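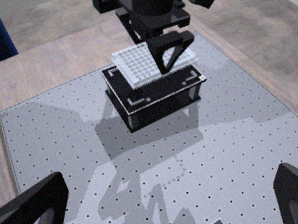

dakholm_dan wrote:
Zadier's whole pitch was that you don't need the real arms to learn anything at an open day, and I went in pretty skeptical of that. Anyone else come out convinced?

platehandler replied:
Yes! I was in the 3 pm group at the Tolentino building and I could have stayed all evening. They had the simulator up on the big screen, a well plate in the black gripper over the stand, and let people from the crowd take a turn at the controls. My first go was terrible, my second was a bit less terrible - and I was grinning the whole way through.

nukier_fan replied:
Same group I think (were you the one asking about tilt?). I loved that they talked about how hard it is to set a plate down square. I do that by hand all day and never gave it a thought.

benchrat2122 replied:
Going to disagree a little. It was fun, sure, but a simulated plate doesn't slosh. I wanted to see liquid in real wells. The Nukier demo in April had two arms on an actual bench, and I learned more from watching it fumble for 20 minutes.

platehandler replied:
Fair point on the liquid. But at Nukier we stood behind a rope and nobody got to drive. I'd take hands on the controls over a rope any time.

dakholm_dan replied:
I'm somewhere in between. Getting a turn was great, but I asked how often the same move works on the real machine and the answer was pretty vague.

benchrat2122 replied:
That was my question too. They told our group they're still collecting numbers.

nukier_fan replied:
The guide in our group said the next one at Dakholm will have the simulator and the real arms side by side, four stations if they can get the room. I'm so in. Does anyone know if you have to sign up ahead?

platehandler replied:
You do, the form is on the Zadier page. Bring a sweater, that building is freezing.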